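Basket season

I promised in June that I'd write more about robot club, and then I wrote nothing at all, so there's some catching up to do. The short version is that we've moved on from foam blocks to little plastic baskets, and I am enjoying it far more than a grown adult should! 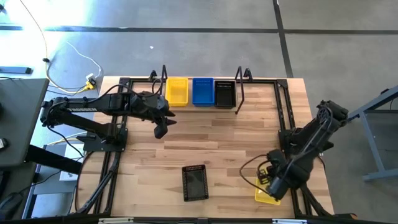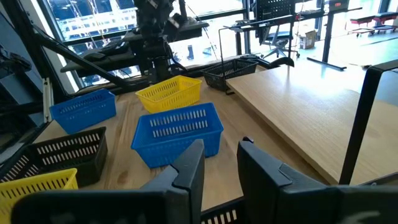
The task we set ourselves is sorting and lining up by colour. It sounds like something a toddler could do (Efe's toddler can, very quickly, and was quite smug). For two arms sharing one table it's lovely and fiddly. A basket is mostly holes, the walls are thin, and if the fingers come down slightly off they land on the rim and shove the whole thing sideways. Then the next grasp is wrong too, and off you go chasing it across the wood.

Kayode Edet has been running the teaching side this term. His rule is that everyone drives the arms by hand before they touch any code, and I grumbled about that until I had my own turn. Twenty minutes of trying to pick up a blue basket through the wrist camera view taught me more about approach angles than all the reading I'd done over the summer. You lose sight of the rim right when you need it most, so you learn to line up early and trust it.

We're aiming for 200 recorded runs before the Farnero meet, and we have 80 that we're happy with. Efe Etim keeps the log and is merciless about it – a run with a wobble at the end doesn't count, even if the basket ends up in the right place. I've had three of mine thrown out and I'm still a bit sore about the second one.

Next on the list is handing a basket from one arm to the other. Urko, the team we met at the Hennessy open evening, do this beautifully, and they were kind enough to tell us how long it took them. I won't repeat the number here in case any of our lot are reading. I've got the slow version half written, and I'll be in early next session to try it with the yellow ones.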